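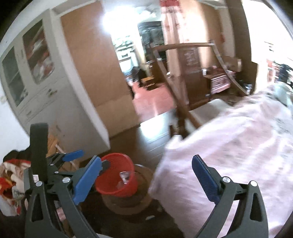 Fig. 1. Clear plastic cup in a red waste basket.

Media and Foreign Policy
Unit 4 handout: How small states get covered abroad
Revised 12th April

4.1 The problem

Most countries are absent from the foreign pages most of the time. Coverage of a small state tends to come in short bursts, set off by an election, a border dispute or a disaster. Between bursts, readers keep whatever picture the last one left. This unit looks at how that picture is formed and who has a hand in it.

4.2 Terms

Agenda: the set of topics a news outlet treats as worth space.
Frame: the angle from which a topic is told. A pipeline can be told as trade, as security or as environment.
Indexing: the tendency of reporters to keep to the range of views held by officials at home. If both main parties agree on a foreign question, the coverage usually narrows.
Parachute reporting: coverage by a correspondent sent in for a few days, with no local base.

4.3 The Morkavell data set

The exercises use the Morkavell file, which holds 3,269 newspaper items on transit disputes. Each item is coded for source, frame and length. Items under 30 words were dropped before coding. Items over 1,000 words are marked L and should be read in full before you assign a frame.

Two cautions. The file counts items and says nothing about how many people read them. Wire copy reprinted by several papers is entered once for each paper, so a single agency report can look like a trend.

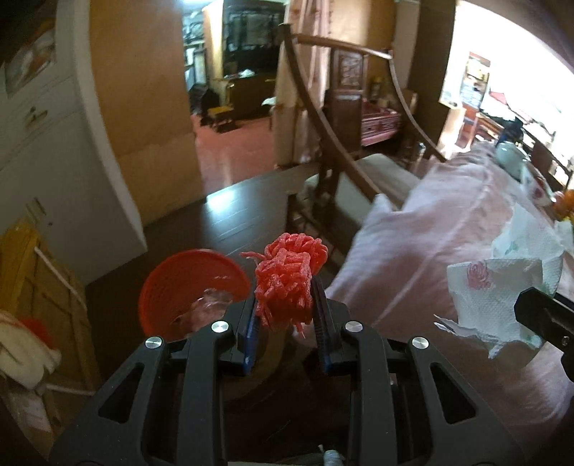 Fig. 2. Red yarn held between blue pads, with paper towels on a pale pink sheet.

4.4 Sources

Code the first source quoted, then the total number of sources. Use these groups: home government, foreign government, international body, business, resident, unnamed. Where an official speaks without a name, code as unnamed even if the ministry is given. The Kovel scheme codes such cases by ministry. Do not mix the two schemes in one table.

4.5 Work for next session

Read Malik, chapter 11. Code the September items from the file and bring your table in print. Note any item where you could not choose between two frames, and write one sentence on each.

Tables are submitted through Zodix. Late tables are not discussed in class.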